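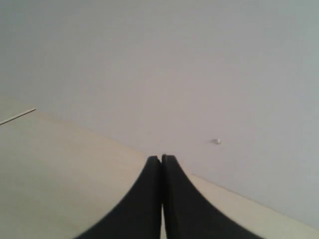

*Wrist view, fingers nearly shut, nothing between them.*

**Re: [muscombe-users] grasp check reports "holding" on an empty gripper**

On Friday Deolinda Bettencourt wrote:

> We moved to the new Muscombe planner and the grasp check now says HOLDING after every close, object or no object. The arm then carries its handful of air to the bin and places it very carefully. I've raised `min_effort` from 3 to 4 and it made no difference. Is the wrist camera even consulted?
>
> Deolinda

Hi Deolinda,

It is consulted, and then it is ignored.

The check takes finger effort and the image mask and ORs them. Frauke wrote it as an AND, I "simplified" it in October, and here we are. So your `min_effort` never gets a say if the mask votes yes.

And the mask will vote yes to nearly anything. Look at the wrist view at the top. The tips sit side by side, but lower down the fingers don't quite meet, and a sliver of pale background shows through. The mask looks for "not finger" between the fingers, finds the sliver, and declares a successful grasp. There's also a tiny white thing on the gray surface, off to the upper right of the tips. If your crop is as generous as our default, that gets a vote too.

Try this in your config:

```yaml
grasp_check:
 combine: and
 mask_roi: tips_only
 min_blob_px: 300
 settle_ms: 60
```

`tips_only` needs the Zhuravel calibration file. Without it you silently get the full crop. I'd call that a bug, Mansa calls it a fallback, and the ticket is still open.

If you have thin parts, 300 will throw them out. Efua runs a much lower number for hers and puts up with the odd phantom.

Could you send me a log with `combine: and` and an empty close? I'd like one from somebody else's arm before I touch the default again.

Adwoa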